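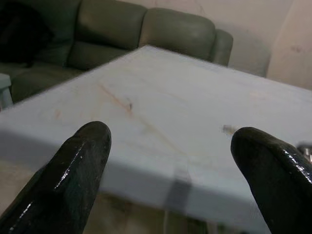 Furniture Finishing, Evening Course
Handout 4: Painting a wooden tabletop in a chalky finish
Tutor: Bożena Jasińska
Workshop: Hazem Bensaid

Bring this with you on Tuesday, along with your sample board from last week and an old shirt or apron. We start at 7 pm and need the benches clear by 9.

What we are after

Last week was full-gloss and most of you found it unforgiving. This week's paint is the opposite. It dries flat, hides small brush marks and takes a light sanding well. Pale colours are the most popular and also the hardest to keep clean-looking over bare wood. We will be using a pale blue-grey from Funo called Asham. Under the strip lights it can look nearly white, so take your sample to the window or outside before you decide you want it darker.

Knots and grain

Softwood knots contain resin. If you paint straight over them, the resin can work its way up and leave a yellow or brown mark. It might show the next day or it might take until the heating goes on in winter. Streaks of darker heartwood can do the same, and so can old varnish or tea stains.

There are two ways to deal with this and you should decide before you open the tin.

1. Seal it. Two thin coats of knotting over each knot, going a little past its edge, then a stain-blocking primer over the whole top. Leave the knotting 40 minutes between coats.

2. Leave it. A reddish-brown streak of grain or a small dark knot coming through pale paint can look good on a kitchen or garden table. You still need to wipe the knots with methylated spirit first, and you have to accept that the marks may get stronger.

What does not work is adding more and more topcoat. Water-based paint will not hold back resin however many coats you put on. One of last term's students put five coats on a bench top and the knots were back by February.

Preparation

Wash the top with sugar soap and rinse it twice. Let it dry overnight. At home this is the step people skip, and greasy patches are then blamed on the paint.

Sand with 120 grit, along the grain, then go over it again with 180. Do not press hard at the corners. A square corner rounds over very quickly, and if you want a rounded one it is better to do all four on purpose with a block.

Vacuum, then wipe with a barely damp cloth. Tack cloths can leave a waxy film under this sort of paint, so we will not use them.

Painting

Stir the tin for a full two minutes. The chalk settles at the bottom and the first third of an unstirred tin will be thin and streaky.

Do the edges first, all the way round. Catch any drips on the underside with a nearly dry brush. Then do the top, working from the far edge towards you in strips as wide as the board allows, and finish each strip with one long light stroke. Keep the paint off your handle side by loading only the first third of the bristles.

Leave two hours between coats. Sand lightly with 240 after the first coat only. Two coats are enough for most tops. A third is worth doing on the edges, where hands and chair backs rub. The front edge often looks a shade darker than the top once it is dry. That is the angle of the light and does not need another coat.

Amounts

A sample board takes very little, so we share tins. Each pair will get 200 ml in a jar. Please pour what is left back into the tin marked Tuesday, through the strainer.

Protecting the top

Unsealed chalky paint marks easily, and a mug will leave a ring on it. For a table in use, choose one of these:

Clear wax. Soft to the touch and easy to patch. Needs doing again every year or so. Not good with heat.

Matt water-based varnish. Tougher, and we have a litre of the Zavura one to try. It can pull stains up out of the wood, so test a corner over a knot if you took the second route above.

Oil darkens the colour a good deal and turns pale blue slightly green. Try it on the back of your sample if you are curious.

Cleaning up

Brushes in warm water and washing-up liquid, not white spirit. Hang them bristles down on the rail. Dust sheets get shaken outside and folded.

For next week

Have your sample board at two coats and unsealed. Read pages 19 to 24 of the course booklet on wax. Anyone bringing their own table should tell Hazem the size beforehand. The goods door is wide enough for most, but the bench bay only takes tops up to 54 inches long.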